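Stonness Code

The Stonness Code is a voluntary code of practice for robots with jointed hands that work at a table with ordinary household objects. It covers the layout of the table, the marking of the floor, the routing of cables and the keeping of records. It does not cover the design of the robot itself, and it does not replace any legal duty on the employer. The name is taken from the site where the first draft was tried out.

History

The first draft was written by Vusumuzi Fourie and Nandi Chauke while both were employed at Botha, a maker of test furniture. It grew out of a set of house rules for kitchen tasks, such as making toast or setting a place with a plate and mug. The draft was revised in May of the following year after comments from Jadivis and Vodance, and the revised text runs to 38 pages. Anel Mofokeng edited the present version and added the section on electrical goods.

Layout

Part 1 deals with the table. The top should be plain, level and free of cloths. Objects are placed according to a written layout sheet, which gives the starting position of each item and, for cups and mugs, the direction of the handle. Objects may touch or overlap only where the sheet says so. Items with a raised edge, such as plates, are set down flat and checked by hand before each run.

A line is painted or taped on the floor to mark the limit of the working area. Staff do not cross it while the arm drives are live. The code asks for a gap of at least 90 cm between the line and any desk used by an operator. Cables may cross the line, but not a walkway. An earlier rule that all cables had to be covered was dropped in the revision, as covers were found to be a trip hazard in themselves.

Electrical goods and liquids

Toasters, kettles and similar goods are treated as unpowered props unless the layout sheet states otherwise. If a toaster is to be powered, one person must be within reach of the socket switch for the whole run. Bottles are to be kept capped except during pouring tasks – a point on which the first draft was silent. Open liquid must stay at least 200 mm from any electrical item.

Speed and contact

The hand approaches an object at reduced speed and stops if the grip force rises above the limit on the sheet. Glass and china are not used until the same motion has been completed with plastic or metal items. A dropped object ends the run, and the table is laid again from the sheet.

Records

Part 2 sets out the run log. Each entry gives the sheet number, the operator, the software version and the reason for any stop.

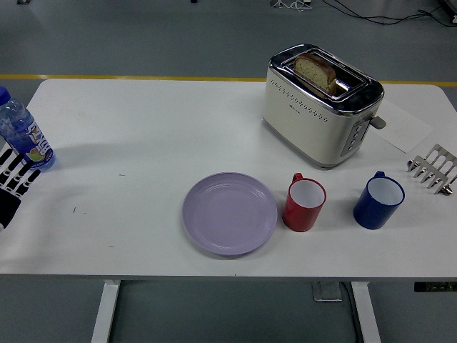
Logs are kept for 200 days. Changes to a layout sheet need a second signature, and the old sheet is kept with the log rather than thrown away. Zhenhua Meng has argued that the storage period is too short for comparing one season's work with the next, and a longer period is under review.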